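Hanneke Van den Broek
Sandwich assembly, thread. Topic: layout and layer order. Flavor is a separate argument.

Station is three positions in a row on a white table. Clear tray, pink plate, clear tray. Plate goes in the center so that neither side is a long reach.
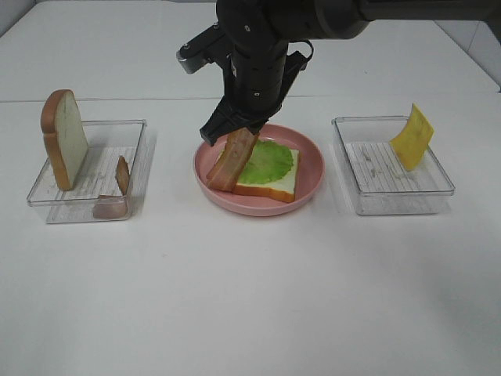
Order from the bottom: bread, lettuce, meat, bread. Lettuce directly on the crumb slows moisture transfer from anything wetter above it. A ruffled leaf also grips better than a flat one.

Strips of meat go on diagonally if they are longer than the slice. Overhang at two corners is easier to trim than overhang along a whole side.

Kári Þrastardóttir asked why I stand the bread up in the tray. A slice lying flat on plastic has to be pried up by the crust. A standing one can be taken by the top edge – no torn crumb.
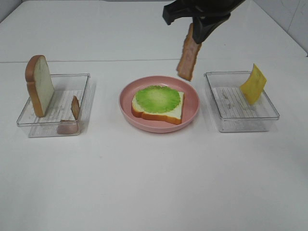
Same logic for ham. Folded slices separate cleanly. Stacked flat, they come up in pairs and you find out at the plate.

Tray size matters less than wall height. Low walls, easy access. I tried deep Temidel boxes in April and went back after 11 sandwiches.

Closing slice goes on crust-matched to the bottom one, domed end over domed end. Press with a flat palm, wait 3 minutes, then cut.

Mayo placement tomorrow. I have almost 16 replies about it already.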